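보낸사람: Natália Magalhães
받는사람: 현장자동화 메일링 리스트
날짜: 2025년 10월 1일
제목: Re: 정리 작업, 이제 로봇에게 맡길 수 있습니까

> 저희는 직원 14명 규모의 조립 공장입니다. 작업이 끝나면 작업대 위에 공구, 컵, 물병, 간식 같은 것이 남고, 퇴근 전에 누군가 서랍과 선반에 다시 넣습니다. Dalteck 영업 담당자는 팔 하나짜리 로봇으로 지금도 가능하다고 합니다. 저는 6월 전시회에서 본 시연 말고는 근거가 없습니다. 실제로 돌려 보신 분의 의견을 듣고 싶습니다. 특히 서랍을 여닫는 일이 되는지 궁금합니다.
>
> Fülöp 현장관리팀

안녕하세요.

Bimwood에서 비슷한 작업을 시험하고 있어서 답을 드립니다. 먼저 말씀드리면, 정해진 물건을 정해진 가구에 넣는 정도는 됩니다. 퇴근 전 정리를 통째로 맡기는 것은 아직 어렵습니다.

저희 시험은 단순합니다. 서랍장 위에 일상용품을 올려 두고, 말로 지시한 물건을 집어 지시한 서랍에 넣게 합니다. 물건은 그릇, 포장된 간식 바, 생수병처럼 어디에나 있는 것을 씁니다. 지금까지 402회를 기록했고, 그중 사람이 중간에 손을 댄 것이 약 140회입니다. 손을 댄 경우의 대부분은 집기가 아니라 서랍 쪽에서 나왔습니다.
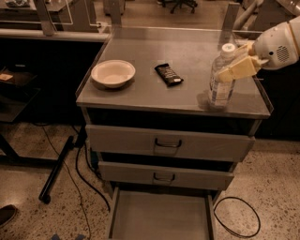
## 집는 일

투명한 물병은 예전에는 거리 인식이 자주 틀렸는데, 라벨이 감긴 병은 이제 큰 문제가 없습니다. 두 손가락 그리퍼로 뚜껑 바로 아래를 잡으면 옮기는 동안 덜 흔들립니다. 라벨을 뗀 병은 지금도 실패가 많습니다.

간식 바는 놓인 방향에 따라 차이가 납니다. 비스듬히 놓이면 손목을 돌려 맞춰야 하고, 포장 끝만 잡으면 들다가 미끄러집니다. 얕고 테두리가 넓은 그릇은 테두리를 집으면 되지만, 안에 뭐가 들어 있으면 기울어져 쏟습니다. 저희는 빈 그릇만 씁니다.

## 서랍

질문하신 부분입니다. 손잡이가 있고 이미 조금 나와 있는 서랍은 잘 엽니다. 완전히 닫힌 서랍은 처음 당기는 힘이 문제입니다. 레일이 뻑뻑하면 그리퍼가 손잡이에서 빠지고, 힘을 올리면 가벼운 가구가 통째로 끌려옵니다.

맨 아래 서랍은 팔이 닿는 각도가 나빠서 따로 조정했습니다. 물건을 높은 데서 놓으면 병이 쓰러져 서랍이 안 닫히는 일도 있었습니다. 닫는 동작은 밀기만 하면 되니 여는 것보다 쉽지만, 다 닫혔는지 확인하는 것은 별개의 문제입니다.

## 도입을 검토하신다면

- 전시회 시연 영상 말고, 귀사 가구와 귀사 물건으로 연속 시험을 요청하십시오.
- 사람이 개입한 횟수를 성공률과 따로 적어 달라고 하십시오.
- 바닥 케이블은 미리 치우십시오. 이동형이면 바퀴에 걸립니다.
- 공구는 무게와 모양이 제각각이라 생활용품 결과를 그대로 믿으시면 안 됩니다.

속도도 보셔야 합니다. 저희 설정에서는 물건 하나를 넣고 서랍을 닫는 데 2분이 걸립니다. 사람이면 몇 초입니다. 밤에 아무도 없을 때 돌린다면 괜찮을 수도 있는데, 그러면 실패했을 때 봐 줄 사람이 없습니다.

Dalteck 제품은 써 본 적이 없어 평가할 수 없습니다. Emar 쪽에서 공구 정리를 시험한다고 들었으니 이 리스트에 계시면 답을 주시면 좋겠습니다. 저희 기록표 양식이 필요하시면 따로 메일 주십시오.

Natália Magalhães
Bimwood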